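Home robots still can't clear a table, Mokow trial suggests

Wednesday, December 25, 2024

17 comments | 80 shares

Anyone hoping for a robot to deal with the mess after today's dinner will have to wait, and possibly for a good long while. Orine, the firm behind a tidying machine it wants to sell to families, has put out the results of its first home trial in Mokow, and they are thinner than the cheerful press note that came with them.

The trial ran in 13 flats. The machine was asked to clear a table of small items, put each one where it belonged and leave anything that was meant to stay. Orine says it made 915 attempts at picking something up and calls the outcome "very encouraging". It says the robot got hold of the item in 80 per cent of them.

Getting hold of a thing is the easy part. The note gives no figure for how many items ended up in the right place, or how many were dropped on the way there. Asked for those numbers, Orine said they would follow in a fuller report. It didn't give a date.

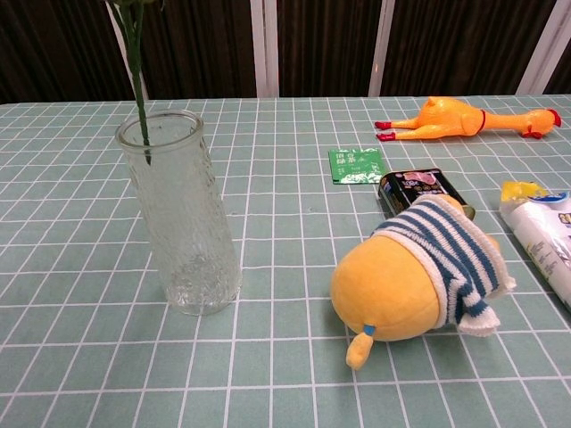 A tabletop in a real home is an awkward mix. Clear glass is hard for many machines to see, and a vase with a flower in it has to be left alone or moved with some care. A soft toy squashes when gripped. A small packet lying flat on a cloth gives the fingers very little to get under, and a tug at the wrong angle brings the cloth along too. Most people would sort out a table like that without stopping their conversation.

Then there is the matter of knowing what is rubbish. Is a green tea packet to be kept or binned? Does a rubber chicken belong to the dog or to a child? The Orine machine was given a list for each flat, typed in beforehand by staff. Take the list away and it's hard to say what is left of the claim that the robot "understands the home".

Shops have heard much the same story. Ustberg, the discount chain, tried a shelf-filling robot from Muriithi at its Mokow branch earlier this year. It coped well with boxes of one size and badly with bagged goods, and staff were told to keep the aisle clear while it worked. The chain has since gone back to filling those shelves by hand at night. Muriithi says a newer model is faster, though it hasn't been seen in a shop.

Orine says it plans a second trial in December next year, with 17 more flats and a wider range of items. It would be worth more if somebody outside the company did the scoring, and if the list stayed in the office.

The price of the machine has not been announced.

Contact the newsdesk | © 2024 All rights reserved | Back to top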